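Okay, wood tables! I've been promising this page since May and the emails keep coming, so let's get right into it. Most of what follows I worked out on my own kitchen table, which came out of my aunt's farmhouse with a reddish finish, a burn from a fondue pot and a wobble you could feel from the next chair. I love that table to pieces. We eat on it, the kids paint on it, I roll pie dough on it, and it looks better now than it did the day we carried it in.

## Everyday wiping

Start with a soft cotton cloth, barely damp. Wring it out, then wring it again! If you can see a trail of water behind your hand, the cloth is too wet. Wipe in the direction of the grain and go over it right after with a dry cloth. Old T-shirts are fantastic for this (cut off the seams and anything printed, the ink can drag).

For sticky stuff, one small drop of dish soap in a bowl of warm water does it. Jam, syrup, dried oatmeal, all of it. Lay the damp cloth over the spot for a minute and let it soften before you rub. Oatmeal especially. I used to go after it with my thumbnail and I have the little dents to prove it.

Skip the kitchen scrub sponges with the green side, even on a finish that seems tough as nails. They leave a dull patch you'll only notice in late afternoon light, and then you'll notice it every single afternoon.

## Crumbs in the crack

If your table has leaves, the joint between them fills up with the most amazing compost. Pull the leaves apart a finger's width and run a dry paintbrush down the gap, a cheap one with stiff bristles, and hold the vacuum hose underneath. I do this when I remember, so a few times a year. While the leaves are apart, rub the stub of a plain white candle along the wooden slides. They'll glide like new! Beeswax works too but it collects fluff.

## White rings

My favorite thing to fix, because it feels like a magic trick. A white ring is usually moisture sitting in the finish, up above the wood, and it can often be coaxed out.

First try patience. Leave it overnight with nothing on it. A fresh ring will sometimes fade all by itself.

Next try a warm iron. Empty the water out of it, set it to the lowest heat, no steam, and lay a folded cotton dish towel over the ring. Touch the iron to the towel for a few seconds, lift, look. Touch, lift, look. Don't park it there and answer the phone. I've taken out rings that had been around since before my youngest was born.

If the iron doesn't do it, rub in a dab of plain mayonnaise and leave it for a few hours, then wipe it off well. Yes, it smells like a sandwich for a bit. Petroleum jelly does the same job and smells like nothing, so take your pick.

Dark rings are a different animal. Those have gone down into the wood itself and they won't come up with mayonnaise. I'll get to sanding in a minute.

## Scratches you can hide before company comes

A walnut half! Rub the meat of the nut along the scratch, diagonally first and then with the grain, let it sit a few minutes, and buff. It's wonderful on brown wood and pretty good on red-toned wood. If someone in the house has a nut allergy, please leave this one alone and use a wax crayon from the hardware store. Buy two shades, one a touch lighter than your table and one a touch darker, and layer them. Wood is never one color, and a single flat stripe of crayon will stand out more than the scratch did.

On my table I use a reddish brown with a bit of nearly black over the top, following the dark streaks. Warm the crayon in your hand first. Scrape off the extra with the edge of an old library card, then buff with a sock.

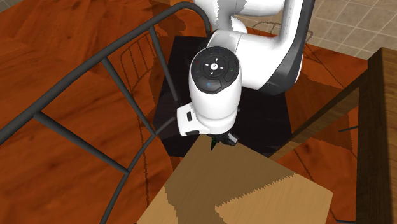 Obaidul Biswas wrote in to say that he gave up on crayons years ago and uses shoe polish on streaky red tables, dark brown in the streaks and oxblood everywhere else, put on with a cotton swab and left overnight before buffing. He adds that it should never go on a spot where food touches the wood directly, and that a fingertip beats a swab for anything longer than a pencil.

I tried it on the underside first, then on one of the legs, and wow. The oxblood sinks right in. I'm sticking with crayon for the top, where my pie dough goes, but the legs and the apron are getting the Biswas treatment from now on. Those are the parts that take all the shoe kicks anyway, so it seems only right.

## Dents

A dent is squashed wood and squashed wood can swell back up, as long as the fibers aren't cut. On bare or oiled wood, put a few drops of water in the dent and let it soak, lay a damp cloth over it, and touch the tip of a warm iron to the cloth. You'll hear a little hiss. Let it dry all day before you decide whether to go again. I got a hammer dent out of a workbench this way and danced around the garage.

On a varnished table this is riskier, as the steam can cloud the finish. I'd leave a small dent be. Tables are allowed to have them.

## Sanding and refinishing one spot

Sometimes a spot is just too far gone, like my fondue burn. You can redo one area without stripping the whole top, but go slowly and be ready for the patch to show a bit.

1. Clean the area with soapy water, wipe it with clear water, and let it dry overnight.
2. Sand with the grain by hand. I start at 120 and go up to 220, with a cork block behind the paper. Feather out past the damage so there's no hard edge.
3. Vacuum, then wipe with a barely damp lint-free cloth.
4. Test your stain on the underside. Wait until it's dry before you judge it!
5. Stain, wait, look at it in daylight and again under the lamp at night.
6. Put on thin coats of finish. I did 4 on the burn and would happily do more.

If the top is veneer, stop after the cleaning step and think hard. Look at the edge of the table: if the grain pattern on top doesn't carry on over the side, you may well be looking at a thin layer. It's very easy to sand straight through, and there's no putting it back. A crayon fill is the kinder choice.

Between coats, if the surface feels gritty, a brown paper grocery bag makes a terrific fine abrasive. Crumple it, flatten it, crumple it again and rub lightly. It takes off the dust nibs and leaves the finish silky. For the very last polish I keep a few sheets of 500 paper in a drawer and use one with a drop of mineral oil, but the grocery bag does nearly as well and it's free.

**One very serious thing.** Rags with oil finish on them can heat up and catch fire by themselves. Don't ball them up and don't toss them in the trash wet. Spread them flat outside, one layer, away from the house, until they're completely dry and stiff. I hang mine on the chain-link fence like sad little flags.

## The wobble

Before you fold up a napkin, turn the table over (get help!) and check the bolts in the corner brackets. Mine were so loose I could spin them with my fingers. Snug them all partway, then go around again and tighten them fully, so you're not pulling one leg crooked. Ten minutes with a wrench and my aunt's table stood like a rock.

If the bolts are tight and it still rocks, it may be the floor. Rotate the table a quarter turn and see whether the wobble stays with the same leg. A wine cork sliced into thin discs makes lovely quiet shims. Glue one to the short leg with a dot of wood glue and trim it with a craft knife.

Felt pads next. The stick-on ones slide off in summer, so clean the foot of the leg with rubbing alcohol on a cloth, keep it well clear of the finished sides, and press the pad hard for a full minute. The nail-on kind last much longer if you have solid wood legs. Check them for grit now and then. A pebble in a felt pad will write its name across your floor.

## Oiling, for bare and oiled tops only

If a drop of water soaks in and leaves a dark spot, your table is thirsty. Use food-safe mineral oil, warmed a little by standing the bottle in a bowl of hot tap water. Pour a small puddle, spread it with your palm (so satisfying), let it sit twenty minutes, and wipe off every bit that hasn't soaked in. If the table's sticky the next morning, you left too much on. Rub it down with a dry towel and it'll come right.

Don't use olive oil. It goes rancid, and you'll spend weeks looking for whatever died in the kitchen.

## Little things that help a lot

- Turn the fruit bowl and the lamp every week or so, or you'll get an unfaded circle under each one.
- A cloth under hot dishes isn't enough. Use a cork or wooden trivet with feet.
- Plastic placemats left in the sun can stick to varnish. Peel them up after dinner.
- Candle wax: ice cube in a plastic bag, wait, then lift it with the library card.
- Permanent marker: a dab of plain white toothpaste on a damp cloth, small circles, very light. Check a hidden corner first, as it can dull a glossy finish.
- Keep the table a couple of feet from the radiator if your kitchen has the space. Mine doesn't, so I put a pan of water on the radiator in winter.

Next page is chairs, and I've got a glue method for loose rungs that uses a bicycle inner tube as a clamp. Send me your worst ones!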